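About the Bavley Robotics Club

We are a student club for people who like robots and old computers. Marichka Koval started it in April with 2 robot arms and one long bench. 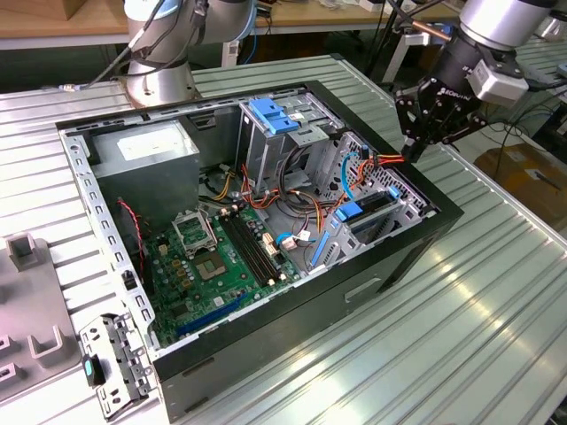 Our project is named Goko. In it the arms learn to service a desktop tower, and the students write every motion themselves. 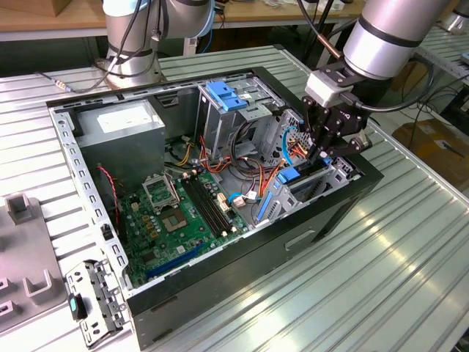
The gripper at the drive cage, Goko project

New members begin in the Eshun group, where they learn safety and simple moves. After this they can choose vision or motion planning.

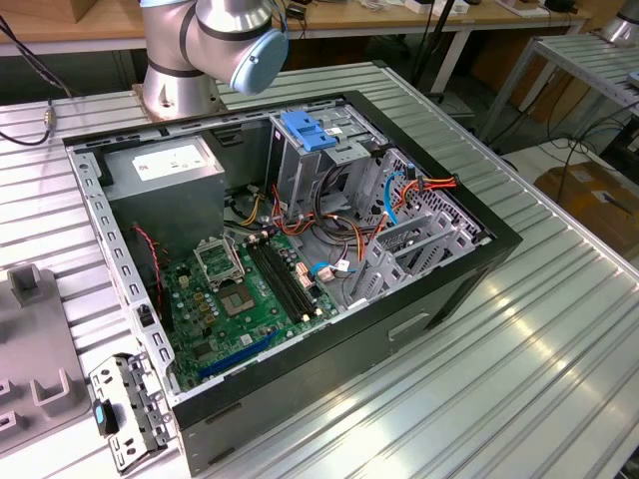 We meet after classes, and we have now 42 members. Each spring we show our work at the Fonen student contest.
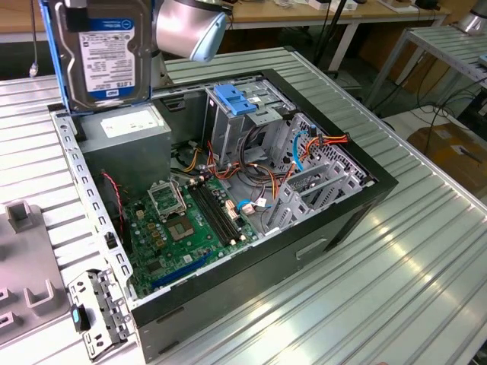 Do I need to know programming before I join?
Beginners are welcome, and older students will teach you the first steps.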